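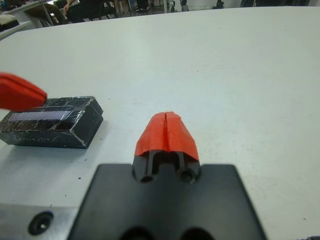 Collecting the Ordinary Cases: A Conversation with the Data Lead at Vurby

Vurby collects manipulation examples for other people's models. Its current contract is with Zotano, which trains grasping policies for parts handling and wants short recorded episodes of a two-finger gripper approaching, closing on, lifting and releasing small objects on a plain table. The data lead, who came to the job from machine vision inspection, spoke with us late in the afternoon, between blocks of recording.

The unit of work is the episode. An operator drives the arm, the wrist camera records, and the joint positions and gripper opening are logged alongside. "An episode starts before the gripper has committed to anything and ends after it has let go," the data lead said. "If you trim it to the grasp, you have thrown away the part the model finds hard."

The set delivered so far holds 1958 episodes. A further 243 were recorded and held back. Most of those failed on timing: the camera stream and the joint log had drifted apart by more than the limit Zotano set. "You can correct a constant offset. You can't correct one that changes during the episode, or at least I don't want to sign for it."

Failed grasps are kept. An episode in which the fingers close on a corner and the object rotates out is labeled as a failure and delivered with the others. Vurby uses 3 outcome labels: success, failure and abandoned. The last covers cases where the operator backed off before contact. Zotano at first asked for successes only and changed the specification in February, after its policy proved unable to recover from a poor first approach.

"It had never seen one," the data lead said. "Every example it had was an operator who knew what they were doing. So the first time it came in a little crooked, it was somewhere it had no data for."

We asked about objects. Boxes are the bulk of the work, and the surface matters more than the shape. Glossy faces throw highlights that move as the wrist moves, and scuffs give the model texture it may come to rely on. The Vurby protocol calls for the same object to be presented at 7 orientations, with the starting position of the arm varied independently. Before this rule was written, operators tended to set an object down square to the gripper. "People are tidy. You ask them for random and they give you a grid."

The fingertips are red-orange, against black finger housings, and the question of color has come up with the client more than once. A strong color makes the tips easy to find in the picture, both for the model and for the person reviewing episodes. The data lead's concern is transfer. A policy trained on one tip color can fail on a gripper that is mechanically the same and differs only in that respect.

"We put it in the data sheet," they said. "Tip color, tip shape, camera mount. If you change any of those, test again before you believe your old numbers." 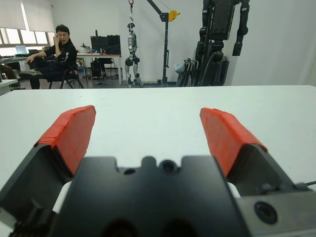

The background gets less attention in the protocol than one might expect. The camera sees past the table edge whenever the wrist tilts up, so people, chairs and other equipment are in a fair share of the recordings. Vurby does not screen the table off. A subcontractor, Manríquez, ran an early comparison with a curtain in place and found that the resulting policy did well in front of the curtain and poorly elsewhere.

"Rooms have people in them," the data lead said. "The model has to learn that the chair is not its problem."

Review is done by hand, in a playback tool called Fillis that was written in-house. It shows the video with the gripper opening plotted underneath -- the reviewer looks for a closing motion with no matching change in the picture, which usually means a dropped packet. Each episode is checked by someone other than the operator who recorded it.

Asked what they would change, the data lead named operator style. Each person has a preferred approach angle and a preferred speed, and a reviewer can often tell who was driving. The plan for the next block is to cap the share of episodes any one operator contributes per object.

"I'd also like longer pauses with the gripper open," they said. "Operators hate waiting. But a gripper that is sitting open over the table, deciding, is a state the robot spends a lot of time in, and we have very little of it recorded."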